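Small kitchens, full cupboards: a talk with Stefaniia Kravets

January 23, 2023

Stefaniia Kravets has spent most of her working life in other people's kitchens. She cooked in a care home, then in a school, and for a while she baked for a café on the main street in Skoder. Now she runs Udach, a small service that helps people in apartments sort out how they store, cook and use up their food. She started it with her cousin, Yaroslav Horobets, after the café closed.

I met her in the Udach office, one floor above the Moroz grocery. There was a kettle, a stack of order forms and a box of jars that a client had given her. She moved the jars off a chair so that I could sit down.

"People phone and say they need a bigger kitchen," she said. "I go and look, and the kitchen is small, sure. But there are also four bags of rice in it, all open."

Starting out

Udach began as a cooking class. Kravets rented the hall at the library on winter evenings and taught people to make soups and simple dumplings. The classes filled up, but she noticed that the questions at the end were hardly ever on cooking.

"They wanted to know how long they could keep half a cabbage. Could you freeze cooked barley? Where do you put onions when you have no pantry? I had come with a whole talk on stock, and they wanted to talk about onions."

She dropped the class the next year and began doing home visits. The first visit costs 49 dollars and lasts as long as it takes to empty the cupboards, look at everything and put it back. There is a second visit a month later for those who want it. Horobets handles the bookings and drives, and he builds shelves when a client asks.

Her own apartment is 34 square metres. She shares it with her husband, who she says buys too much mustard.

"I don't have a nice kitchen to show anybody," she said. "I have one counter, and the dish rack lives on half of it."

Empty everything first

The first hour of a visit is always the same. Every food item comes out of the cupboards and goes on a table, or on the floor if there is no table. Kravets groups it by meal instead of by type. Oats, raisins and brown sugar go in one place. Pasta, canned tomatoes and dried oregano go in another.

"If you put all the cans together it looks tidy, but you don't eat cans," she said. "You eat supper. So I want to see what suppers are in the house."

Whatever doesn't belong to any meal goes in a group of its own. Usually that group is the biggest. It has the coconut milk bought for one recipe, the gift teas, the specialty flours. She doesn't tell clients to throw these out. She asks them to pick one item a week and find a use for it, and to stop buying new ones until the group is gone.

Some clients get it done by spring. One man took a year and a half, mostly on account of lentils.

She is fond of baskets. A single basket can hold everything for one kind of meal, and it comes out of the shelf in one pull, so nothing gets lost at the back. She likes ones with holes in the sides, for the air, and she would sooner have a cheap plastic one than a wicker one that can't be washed.

"You can wipe plastic down in the sink. I had wicker at home once and an egg broke in it. I was picking at that thing with a toothbrush."
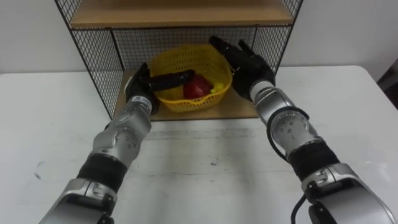
Shelves and what to keep off them

On shelving she has firm views. Deep cupboards are the worst place for food, in her opinion, and most rental kitchens have nothing else. When a client has a bit of wall free, she suggests a low open unit with one or two levels.

"Deep is bad. Dark is good for potatoes and bad for nearly everything else, because you forget it's there," she said. "I like a shelf where you can stand in the doorway and see what you have."

Mesh sides are fine with her. They let the air through, and a few hooks can be hung from them for measuring cups or a garlic bag. Glass shelves she doesn't care for. Tall racks need to be fixed to the wall, which many landlords won't allow, so she tends to keep things low and put the heavy jars at the bottom.

Horobets came in partway through this to look for his keys. He told me that the most common mistake he sees is people buying the shelf first.

"They buy it, they bring it home, and then they look for things to put on it," he said. "Measure your cereal box. If the cereal box doesn't fit, you'll hate that shelf by the weekend."

He found the keys under the order forms and went out again.

Kravets asks clients to leave some of the shelf bare. How much depends on the household. A couple who shop every few days might need only a hand's width. A family who do one big shop need a good deal more, or the new groceries end up stacked in front of the old ones and the old ones go off.

She has a similar rule for the counter. Nothing lives there that isn't used daily. The toaster may stay. The blender goes away, and so does the knife block if the knives in it are mostly for show. For people who have a plain table near the kitchen, she asks them to clear it down to the surface every night, scuffs and all, so there is somewhere to put the bags down the next time they come in from the store.

"It's a boring rule," she said. "I have broken it many times. Then I'm chopping carrots on top of the mail."
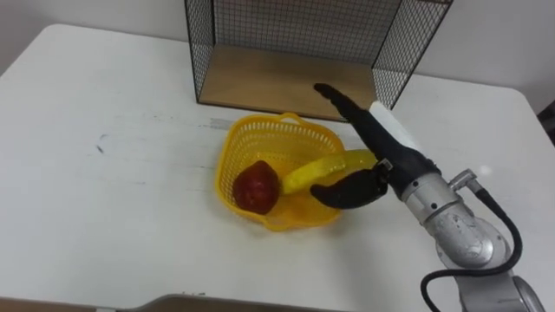 The shopping list

Kravets doesn't use an app. Several clients have shown her Sateo, which keeps a running list of what is in the house, and she has nothing against it if people keep it up. In her experience most stop after a few weeks. She prefers a sheet of paper taped inside a cupboard door, with a pencil on a string.

The sheet has 2 columns. The left one is for things that have run out. The right one is for things that need using soon. Before going to the store, the client reads the right-hand column first.

"Say it's half a jar of salsa, some cooked rice, spinach that's getting tired. Okay, that's a meal, it only wants eggs. So you buy eggs. You don't buy a chicken."

She asks clients to keep their grocery receipts for a month before the first visit. One household she worked with in December went through theirs at the kitchen table and figured they had spent 2000 dollars over the year on food that went into the green bin. The husband went back over the numbers twice.

"He was hoping I'd made a mistake with the adding," she said. "I hadn't done the adding. His daughter did it."

She doesn't promise savings. Some clients spend the same as before and eat better. A few spend more, since they start cooking and get interested in good cheese.

Fruit is a different matter

I asked which food gets wasted the most. She said bread, then salad greens, then fruit. Bread can be sliced and frozen the day it is bought. Greens need a dry towel in the container and a person who will eat them. Fruit she thinks is mostly a question of where it sits.

"You put the fruit in a drawer in the fridge, and you close the drawer, and that's the end of the fruit," she said. Apples and oranges do well in the cold, so she lets those stay, but she wants a few of them out at any time where people walk past.

Bananas she keeps out of the fridge and away from the other fruit until they are as ripe as the household likes them. She buys them a couple at a time, and doesn't mind getting the single ones that have come off the bunch. At Moroz these are sold from a crate by the till. If they get too soft she peels them, breaks them in pieces and freezes them flat on a tray.

"Don't freeze them in the peel. People do it, and then they stand there with a frozen black banana and a knife. Peel it first."

She spreads the rest out on a table or a plate with nothing piled on top. A deep bowl looks good, she said, but the pear at the bottom gets crushed, and you find it by the smell. 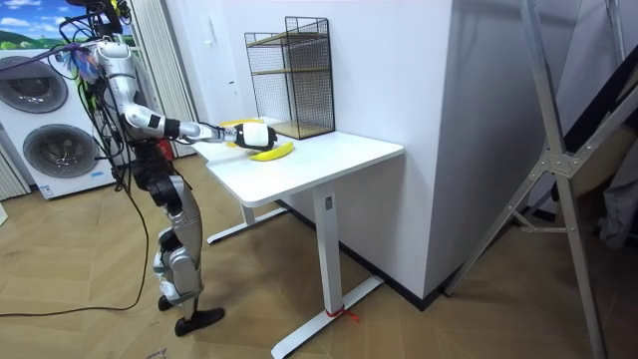
What comes next

Udach has no plans to grow much. Kravets would like to take on one more person for the home visits, ideally somebody who has worked in a kitchen and can talk to strangers without making them feel judged. She has turned down two offers to write a book. She may go back to teaching one class a season at the library, this time on leftovers.

She is also working with a housing co-op on the north side of Skoder, where several families share a kitchen on each floor. Shared kitchens have their own troubles. Labels help for a while – then the marker dries out and people go back to guessing. She has asked for one shelf per household and one for food that anyone may take.

"The free shelf is the one they fought over," she said. "Half of them said it would be empty and the other half said it would be full of junk. So far it's mostly tea."

Before I left she gave me one of the jars from the box. I asked what I should put in it, and she told me to go home and check what I already had open.

Udach takes bookings for home visits by phone or at the office above Moroz. Clients are asked to leave their cupboards as they are before the first visit.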